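# Cluvunik: corner localization from wrist views

Code and data for the corner experiments in the Kellel bin-picking project. The question is narrow: can a policy tell where the wrist is inside a plain bin when there are no objects to look at?

## What's in it

- 400 episodes, split across 18 bin positions
- wrist view and joint states, time-synced
- 3 training seeds per model, configs in `runs/`

Episodes from position 18 were re-recorded in May after a mount slipped. The old ones are in `legacy/` — don't mix them in.

## Method

We train a small head on top of the frozen encoder to predict the distance to the nearest wall junction. Blurred views are kept in both train and test. Dropping them made the numbers look better and the arm behave worse.

A typical hard case has two pale walls, a pale floor, and little besides the seams to go on:

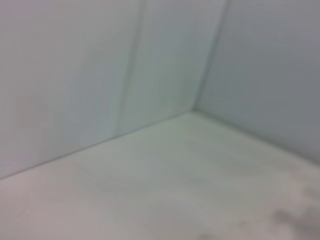 Lionel Lightfoot objected that a head trained this way could be learning the lighting falloff instead of the geometry, and asked for a run with brightness flattened. We added it as `flat_light`. Error went up by 20 percent on corner views and stayed the same on views with objects, so he was at least partly right. We report both settings.

The Radent baseline uses joint states only. It beats our head when the bin hasn't moved and loses once it has.

## Usage

```
python train.py --config runs/corner.yaml
python eval.py --config runs/corner.yaml --flat_light
```

Set `MEIRELES_ROOT` to the data folder first. The loader fails without a useful message if you forget.

## Known problems

- Floor marks are not labeled. A model can latch onto them, and we haven't measured how much.
- Junction labels were drawn by hand on blurred views — expect a few pixels of error.
- No dark bins. Don't assume the results carry over.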